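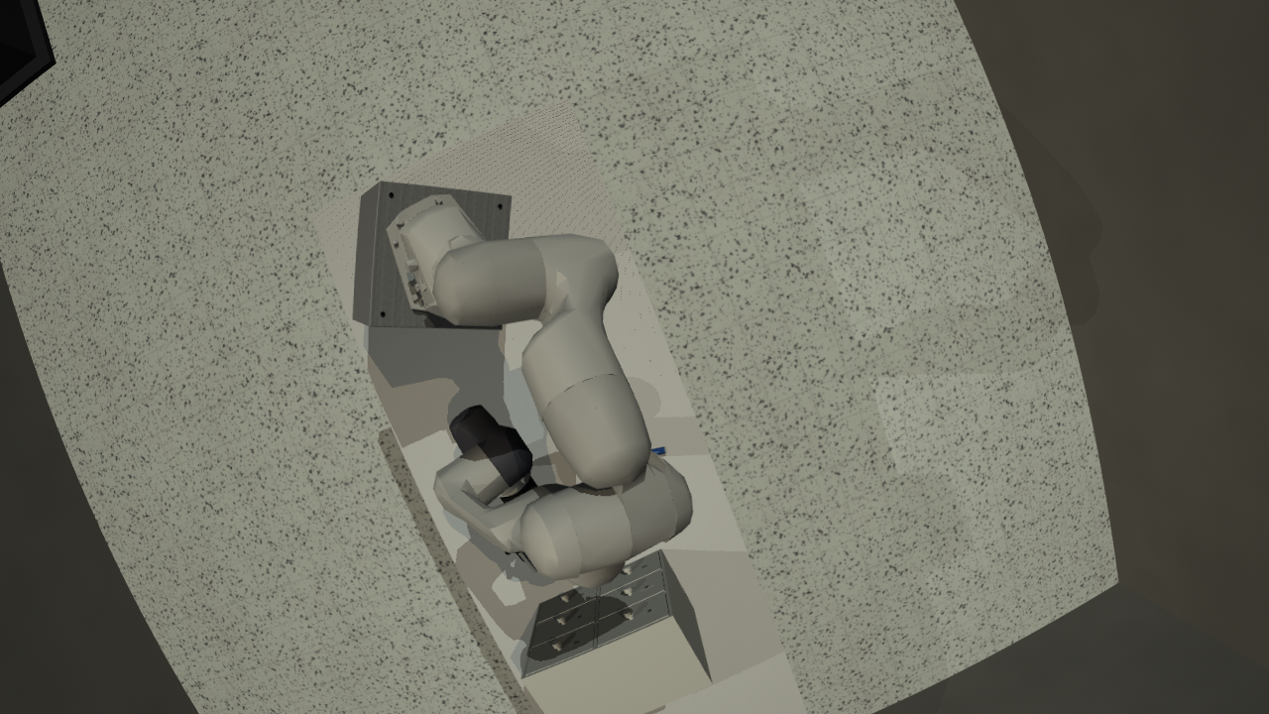 Figure 6.1 Simulated work cell with a white arm, a dark rounded object and a small drawer cabinet, viewed from above.

Chapter 6
Gathering Examples

A learning system can only copy what its examples contain. This chapter covers how examples are planned, recorded and checked, using the Tutholm table task throughout.

Each example is one attempt, stored from first movement to last. The exercises call for 200 attempts in simulation, split into batches of 40. Object positions change between attempts — the arm's mounting does not. Failed attempts are labelled and kept in a separate file.

6.1 Choosing a Starting Pose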